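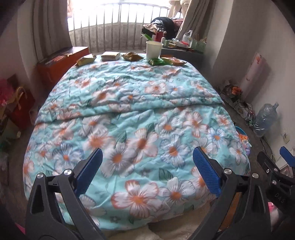

Big white flowers, orange centers, and a row of snacks along the far end of the quilt.

In Praise of the Loud Quilt

I have had it with beige beds. There, said it. Every time I open a home magazine I find another bed dressed in oatmeal, with an oatmeal throw across the bottom and five oatmeal cushions you have to move before you can lie down. Where do the crackers go? Where does a person put a cup?

Give me aqua. Give me enormous flowers with orange on the edges of their petals and leaves so dark green they look like they belong to some other plant! A quilt like that wakes up a whole room, even a room with bars on the window, gray curtain on one side and beige on the other (which is how plenty of rooms are, and they're good rooms). I've slept under flowers most of my life and I would like to speak up for them.

My grandmother's were red hibiscus. After that came a yellow daisy one I bought at the Tadier street market when I moved into my first rented room, in April, with 70 dollars left until payday and no curtains at all. I bought the quilt first. Danica Skála, who had the room across the hall, told me I was out of my mind, and then came over every evening to sit on it and eat my peanuts.

And that's the other half of my argument – a bed is for eating on. I know, I know, the crumbs. My cousin Ronaldo Samonte won't allow so much as a grape past his bedroom door. But in a small place the bed is the sofa and the dining table, and when friends come by it's the only seat worth having. A row of packets lined up along the end of it is as welcoming as any cheese board I've ever been handed, and you can reach it lying down.

A patterned quilt forgives all of this. Spill tea on white cotton and you'll be looking at it until one of you dies. Spill it on a flower with an orange middle and by the next morning you'll be hunting for the spot. Mine has been through 14 years of tea, soy sauce and one leaking pen, and I still find it beautiful, lumps and all.

About those lumps. I don't smooth my quilt flat and I don't think you should have to either. I pull it up, fold the top back over on itself if the night's going to be warm, and leave the middle to do what it likes. The hotel in Castillo where I stayed for a wedding had the sheets so tight I had to kick my way in, and I lay there like a letter in an envelope, thinking about home.

I did try to reform once. I bought a plain stone-colored cover from a shop in Vindano, very tasteful, and lived with it for a few weeks. It looked fine, I suppose. It showed every hair and every crease, and I caught myself telling a friend to please use the chair. The chair! I gave it to my sister and had the daisies back on before dinner.

So if there's a flowery quilt folded up in a chest somewhere in your house because it doesn't go with anything, get it out tonight. It doesn't need to go with anything. Put some chips on it and call somebody over.

September 4, 2021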